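19 February 2020 -- bat bench, Sondwood

Long morning, but a good one. Put 40 more hits on the Marnero composite (that makes 500 altogether!) and the barrel still sounds lovely. The Garrido has gone a bit dull near the end cap -- keep an ear on it, please.
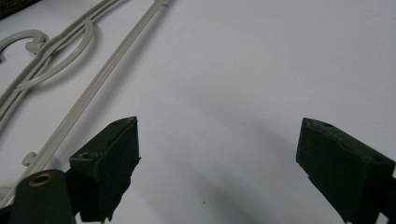

Gripper fingers apart over the white surface.

Ball compression next. I let the Sunska softballs sit overnight as usual, and 2 read softer than I'd like, so I've set them aside for batting practice.
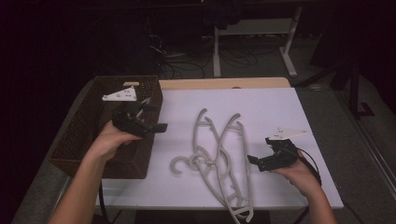
Grip tape

Rewrapped the Garrido handle starting from the knob, a touch more overlap this time, and it feels so much nicer in the hands. Still need to order the thin tape before the February league games.
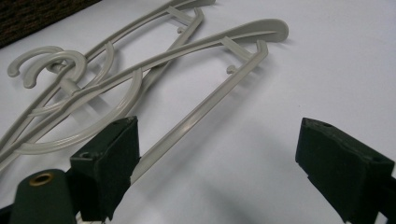
Two hangers, tangled, on the white tabletop.

Radar gun is charging on the shelf.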